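Mustonen Gift Box, Rectangular, Green

Product code: 1113-GN
Range: Mustonen hamper and presentation packaging
Supplied by: Ceso

Description
The Mustonen is a one-piece rectangular box for snack assortments, confectionery and small hampers. The exterior is green and the interior is white. It is intended for pre-wrapped goods only and has no grease barrier. Unwrapped baked goods require a separate liner, sold under Liners and Fill.

Specifications
Outer colour: green
Inner colour: white
Maximum contents weight: 800 g
Carton quantity: 9
Supplied: flat, with lid
Storage: dry, out of direct sunlight. The green will fade under shop lighting over a full season.

Packing notes
Place the largest bag first, on the diagonal. Bags longer than the base will usually fit this way without folding. Flat packets go against the walls. Twist-wrapped sweets and other small pieces are added last to fill the gaps at the front. Do not pack above the rim if the lid is to be fitted.

Cellophane bags with a high air fill may be compressed in transit. Allow for this when boxes are stacked. Maximum stack height for filled boxes is given on the carton label.
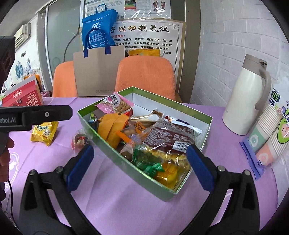

Green box with mixed wrapped snacks, including peanuts and foil-twisted candies. Contents, tablecloth, jug and cups not included.

Compatible items
Bornon shredded paper fill, white
Lenduvby ribbon, 25 m roll
Mustonen window lid, green (fits the current base only)

Ordering
Current stock: 1,696 units. Orders are accepted in full cartons. Split cartons are available for counter pickup only. Custom colours and printed lids are quoted separately; artwork must be approved before production is scheduled. September orders for year-end hampers are given priority.

Trade enquiries: Ekene Briggs
Artwork and print: Roscoe Rosenthal

Page revised 12/22/19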